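About Udden

Hi, and thanks for clicking on the page most people skip! I'm the founder of Udden, and I get to write this one myself, so it's going to be a bit longer and a bit more rambling than the rest of the site. If you only want prices, they're under Services.

We're a small shop of eight people, and we set up robot arms for labs that are tired of moving glass by hand. Water labs, teaching labs, a couple of food testing places. Our customers usually have one dull job they'd love to hand off (tubes into a rack, tubes out of a rack, pour, rinse, repeat) and no room for a giant enclosed machine that costs as much as a house. So we put arms on the bench they already own and teach them that one job. Then we stick around, and the sticking around is the part I really want to tell you about.

Most company stories start in a garage. Ours starts with a broken test tube.

Our first paying customer was Tranholm, a water testing lab with a long black bench and a very patient staff. We'd built them a cell that picked up glass tubes and set them down in a rack, and I was so proud of it I'd invited my parents to come see it the next month. It had run 341 tubes in a row in our own shop without a single drop. We moved it over to Tranholm in September, switched it on, had some cake, and drove home.

At 4 the next morning it crushed a tube. Then it did what it had been taught to do next, which was carry on as though it had a tube, lower thin air into the rack, open its fingers, and go get another one. It crushed a few more before somebody came in and hit the stop button. No one was hurt, and I'm still thankful for that every time I tell the story, but there was broken glass on the bench and in the rack, and it took most of a morning to clean up.

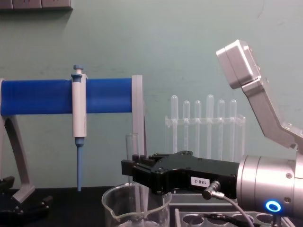
I'd love to say we found the cause in ten minutes. We blamed the glass first (sorry, glass). Then we blamed the gripper, and swapped it for a spare, and the spare did the very same thing two nights later. By then I wasn't sleeping much, and I had called my parents to tell them maybe don't come just yet.

What we had was a cable problem and a software problem, stacked on top of each other. The cable to the gripper had been tied down a little too tight when we moved the cell, so when the wrist turned all the way over it tugged at the connector and the signal cut out for a blink. That's a small fault, and small faults happen. The bigger mistake was ours, and it was in the code. When the signal dropped, our program kept using the last finger position it had heard and went on closing toward a number that was no longer true. It should have stopped dead and called for help. I wrote that piece of code. I remember writing it, late, with a note to myself to come back and fix it!

We told Tranholm all of it, in writing, with the embarrassing note included. They could have sent us packing and I wouldn't have argued. They asked us what we'd change, and the list we made for them that week is pretty much how we still work:

Every gripper cable gets enough slack for the worst turn the wrist can make, and we check it with the arm moving slowly, by eye, before anything else happens.

If an arm loses touch with its gripper, even for a blink, it stops where it is and stays stopped until a person clears it.

After every grab, the arm checks that it's holding something. If it isn't, it doesn't go on to the next step.

Nothing runs overnight until it has done 600 cycles on the customer's own bench, with the customer's own glass, and with one of us in the room. We count again from zero if we move so much as a rack.

That last one drives our schedule crazy, and we've lost jobs over it. A bigger outfit can promise to be in and out in an afternoon, and I get why that sounds good. But our shop count before Tranholm was perfect, and it told us nothing about a cable that got tied down in a different building.

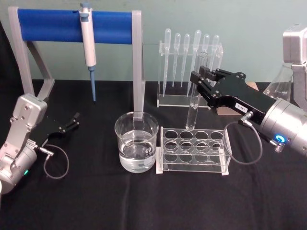

These days a lot of our work is other people's faults, and I say that with love. Once word got around that we'd sit down and pick apart a failure (and own up when it was our doing), labs started calling us about cells we hadn't built. That grew into a service of its own, which we call Rebelo. You send us your logs and whatever video you've got, we come out and watch the arm do its thing, and then we try to make it go wrong on purpose. We wiggle connectors, cut signals mid-move, put the rack back slightly crooked. It's the most fun anyone here has all week. You get a plain report you can read over lunch, and if the answer is "loosen this cable tie," that's what it'll say, and we won't try to sell you a new arm.

The other thing we make is Tamero, the bit of software that came out of that awful code of mine. It sits between the arm and the gripper and keeps asking whether the two still agree. When they don't, everything stops, and it saves the last stretch of data so you can see what happened. It's not pretty to look at. We're working on the screens, I promise.

As for where we are now: we still practice on glass, and we still break some, in our own shop, where we want it to break. There's a jar of the pieces by the front door, and it's over half full. Tranholm is still a customer, the original cell is still running there with a much looser cable, and my parents did get their visit in the end (my dad wanted to know why it was so slow).

If you've got an arm that's acting up, or a job you'd like to hand to one, drop us a line through the contact form. Tell us what went wrong last time, too. We always ask, so you may as well start there.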